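The Long Afternoon of Teaching a Robot to Make Lunch

Last updated: March

The shift at Cuvow starts at 7 a.m., before the street outside has much traffic on it. The company rents the back half of a former print shop in Lillwood, and on most mornings the first job is putting the play food back where it belongs. Buns go with buns. Cheese goes with cheese. Then the operators sit down, take hold of the controls, and begin making the same lunch they made yesterday.

Cuvow teaches robot arms by demonstration. A person works the arm from a nearby chair, moving a pair of hand controls that the arm copies, and the computer records every motion along with what the wrist camera sees. Do that enough times and a program can be trained to try the job alone. The company's current contract, called Brerkuvlow, calls for 900 usable recordings of sandwich and burger assembly. When I visited, the crew had made 936 attempts and was still short, which says something about the word "usable."

A recording gets thrown out for small reasons. The operator hesitates too long over a piece. A slice lands half off the patty and gets nudged back three times. The arm bumps a tray and everything shifts. None of these would matter in a kitchen, but a program trained on them will learn to hesitate and nudge as well, so they go.

The work looks easy and is hard on the patience. There is no feeling in the hand controls, so an operator can't tell by touch whether the fingers have closed on a piece of lettuce or on nothing. New people squeeze too much. After a week or two they start to watch the edges of the food for the slight bend that means contact. One operator told me she now reaches for things at home more slowly than she used to, and that her family has asked her to stop.

Shifts at the controls last 4 hours. The lead operator used to let people run longer, until she noticed that the recordings made late in the day were smoother but lazier. People had found shortcuts. They dropped the patty from a little higher up, or swung the arm in a wide curve because it was comfortable for the elbow. The program copied the curve.

Cuvow also teaches by hand, the older way. The motors are loosened and a person takes the arm by the wrist and walks it through the job. It feels more natural, and beginners like it, but the person's own hands end up in the camera's view. For food assembly the company mostly sticks to remote control.
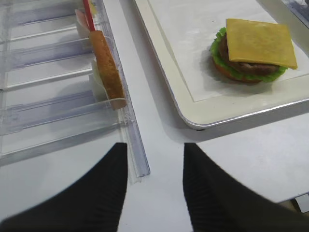 The top bun is where most attempts fail. Everything under it can be a little crooked and still count, but the bun has to come down level and stay put when the fingers open. Operators talk about the release more than any other part of the job. Open too fast and the bun tips. Open too slowly and one finger drags it sideways.

Saraç, the kitchen supply firm paying for Brerkuvlow, wants the finished program tested on real food by the end of summer. The operators have doubts. Real lettuce tears, and real cheese sticks to whatever touches it — two problems the play set doesn't have. The plan is to start with the toy version, then add a smaller batch of recordings with actual ingredients and see how much carries over.

By noon the second crew had come in and the chairs had changed hands. Someone reset the trays, someone else checked the recording light, and the arm went back out for a bun.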